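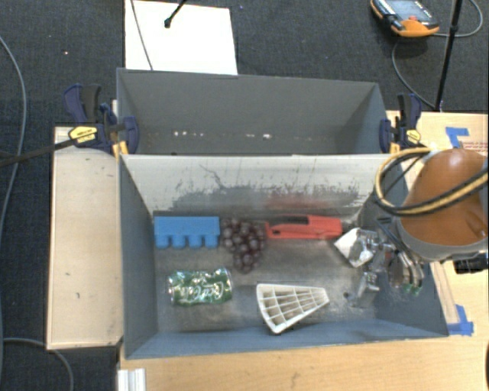
What was the project meant to find out? We wanted to know how mixed household items should be sorted when the person sorting has only two bins and no labels to go by.

Oct 17, 2021

**Project report: Sorting Mixed Items, part 2**
Amber Van Dijk

The trial set had toys, food and drink packaging. A blue block-like toy with four knobs went in the same gray bin as a bunch of dark grapes and a crumpled green Coca-Cola can. The white plastic grid was the hard one -- our sorting sheet had no line for it, so I wrote it under "other plastic."

Sheet changes for the next part:

- "Other plastic" becomes its own line
- Food is written down first
- Cans are listed as metal, crushed or whole

The panel between the two bins is scraped and scratched. I asked for a replacement from Goossens and have the price as 13 dollars, shipping not included.

Still to do in October: type up the Idia sheets.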